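A stalled arm should be counted as a failure

At Huvberg we log a robot trial as failed only if something breaks. I think that rule is wrong. Last November the arm stopped during a mug task in the simulator and held its grip until the run timed out at 105 seconds. The log said "no incident." A real arm would have left somebody to decide whether to reach under it.

The fault was a lost planner message. We restarted twice and got 2 more clean logs. Anyone reading them would think the software was ready for a kitchen.

Stalls belong in the same column as drops and collisions. The numbers will look worse for a while, and I can live with that.

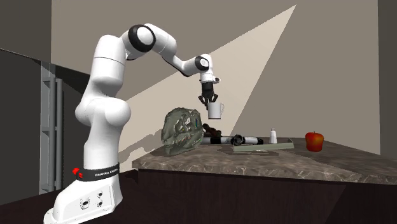 Jonalyn Pascual replied that stalls need their own column, with the time held and the load written down, or the drops will get buried.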